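News > Research > Machines and Learning

Two robot hands learn to share a job, and most of the practice happened in simulation

25/08/2023

Passing a small thing from one hand to the other is something most of us do all day without a thought. For a robot it is horribly hard, and a team at the Hafstein lab in Brevbridge has just posted a lovely piece of work on how to make it easier.

The method is called Pistik, and it starts with a person. An operator performs a task a handful of times while the movements of both hands are recorded. The software then chops each recording into short stretches, works out which ones depend on where an object is and which depend on the other hand, and stitches them back together for new starting positions. Every new version is played out in a simulator, and the ones that fail are thrown away.

From 480 recordings made by hand, the group ended up with 2494 successful runs to train on -- all without asking the operators to put in another afternoon's work.
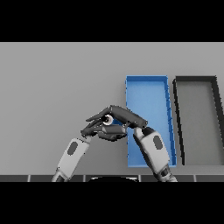
Clondeo, which builds control software for two-armed machines and has been following the project, wanted to know whether the extra runs teach a robot anything new or simply repeat the same few tricks from slightly different places. It is a fair question, and the paper takes it on directly. The team trained one controller on the original recordings alone and another on the larger set, then tested both with objects placed where no operator had ever put them. The second controller finished the job nearly 2 times as often.

What makes the result such fun is how it deals with timing. When two arms work separately, each can go at its own pace. When they have to meet, a small delay on one side can spoil everything, so Pistik marks those moments and makes the early arm wait for the late one. It sounds almost too simple, but switching the waiting off brought the success rate tumbling down on all 4 of the tasks where the hands had to work together.

There are limits, and the authors list them plainly. The method needs to know where every object is at the start of each stretch, which a simulator can tell it for free and a real room can't. Soft things such as cloth are left out entirely. Fingers are also copied fairly closely from the operator, so an odd grip in the recording stays an odd grip in every version made from it.

Trials on real arms began in June and are still going on. The Hafstein group says it will release the recordings and the code together once those are written up -- we can't wait to have a go with them.

Filed under: Robots & Automation, New Papers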